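First residents collect their keys at Boros Court

After a good deal of waiting, and one very soggy winter, the first households have moved into Boros Court, the new development on the old nursery land at the eastern end of Plonov. Four families picked up their keys on 26/03/2026 and were carrying boxes up their paths well before lunch, with neighbours from the older houses opposite coming over to say hello and, in one case, to lend a trolley for a particularly stubborn wardrobe.

The homes have been built by Skoso, a local firm that many in the town will know from the terrace beside the station. Each has three bedrooms, a family bathroom and a shower room upstairs, with a kitchen and dining room running the full width of the house at the back. The largest type, called the Kavidia, adds a study off the hall and a covered porch – a lovely thing to have when you're hunting for your keys in the rain.
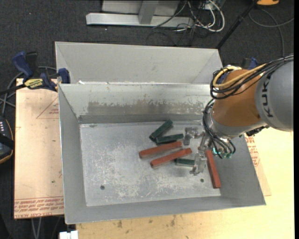
Site manager Botond Lengyel told us he was pleased to see lights on in the windows at last. "You walk round these rooms for months in your boots and you forget somebody is going to have their breakfast there," he said. "Then a little girl asks you which bedroom gets the sun in the morning, and you're very glad you know the answer."

Among the new arrivals is Jenő Hajdu, who has moved from a second-floor flat on the other side of town and is looking forward, after all those stairs, to having a garden. He has already marked out a bed for beans and hopes to squeeze in a plum tree as well, if the fence allows.

Nearly 3,000 people have visited the show home, which stays open at weekends while the remaining plots are finished. Attila Csizmadia of the sales office says 2 of the Kavidia houses are still available, and that the next group of homes should be ready in September. Anyone wanting a look round is asked to ring first, as the parking is rather tight until the last stretch of road has been surfaced.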